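Week 7: Cooking for a crowd, or why you can't just double it

Okay, so last time we got the Fudham soup recipe working for 2 people. Now I want it for 108! The salt is where I always get burned. Multiply everything else straight across, but start the salt at half and taste as you go.
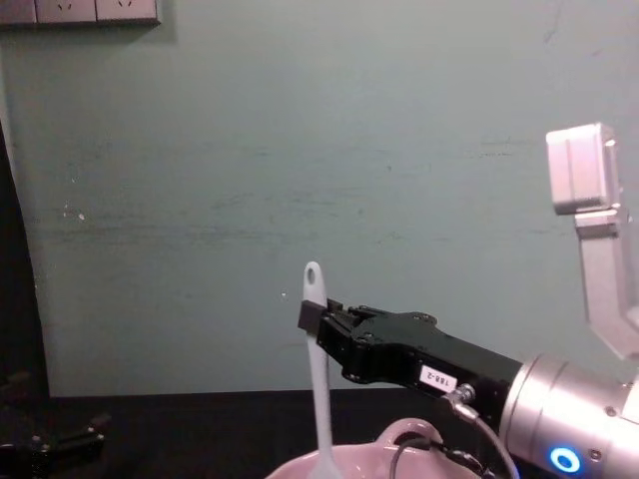 Then there's the pot. A deep pot loses water slowly, so your big batch comes out thin unless you hold some stock back. I learned that at the Lurnel fair in October (a lot of very watery lentils, sorry everybody).
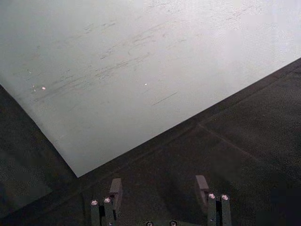 Same goes for time. Chopping scales up, simmering mostly doesn't, and heating the thing up takes forever. Write those as separate lines on your worksheet, please, and bring it next week with your salt guess filled in.

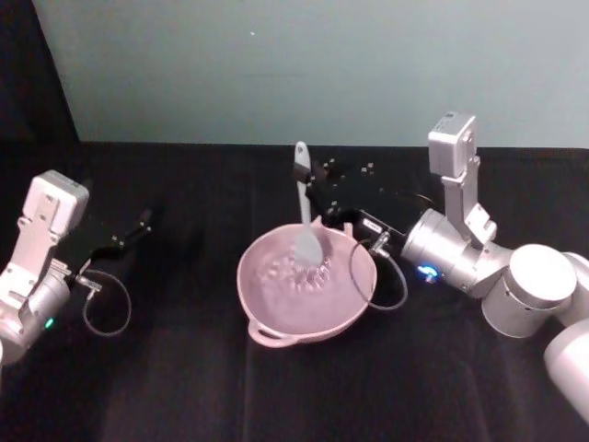
Black-covered table, pale wall behind.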